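December, bench 3, afternoon

Colorfastness to rubbing, dyed cottons for Nusstead

Started on the second half of the Nusstead order. The Stoica samples were finished this morning and are in the folder with the swatches stapled in. Euan MacKinnon has the spare key to the cabinet if anyone needs them.

Conditioning
Swatches left flat overnight. The humidity chart had a bump just before 6 a.m., probably the heating coming on. I let them sit until noon to be safe.

Detergent
Switched from Zedik to the plain reference powder. Zedik has a brightener in it and it was throwing off the readings on the pale shades. 1000 ml of water per beaker as before. Weighed the powder twice, balance drifts when the door is open.

Prints
Multicolor prints need each color rubbed on its own. On a pink with white shapes and navy strokes, navy is the one to watch, and the white next to it is where any bleed will show first. Cut so the navy falls in the middle of the strip. 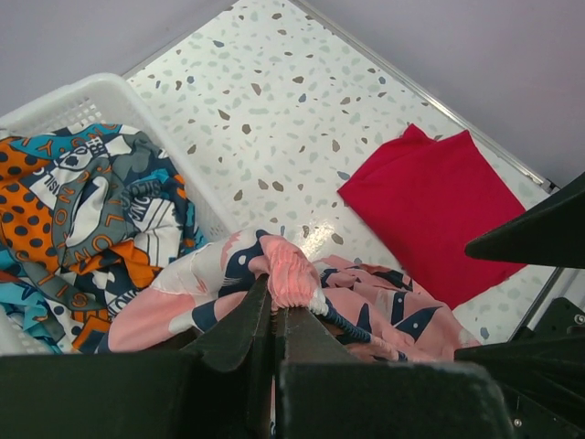
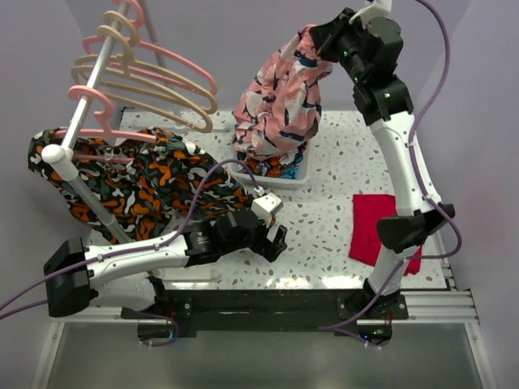 Rub test
Dry rub first, then wet. Lot 2161 passed dry on all three strips. Wet was a grade lower on the red, same as last time. Lot 685 was fine both ways. Strip two of 685 slipped in the clamp, so I threw it out and cut a new one along the warp.

Harness fabric
The Harness people want their webbing done with the same method. It is too thick for the clamp. Tried it with the pad removed and did not like how it sat. Needs the wide holder, which is still in the other building.

To do
Order white rubbing cloth, pack of 200.
Regrade the wet red under the light box, fresh eyes.
Ask Euan whether Nusstead wants the perspiration test on every lot or only the dark ones.
Beakers are soaking in the left sink, leave them.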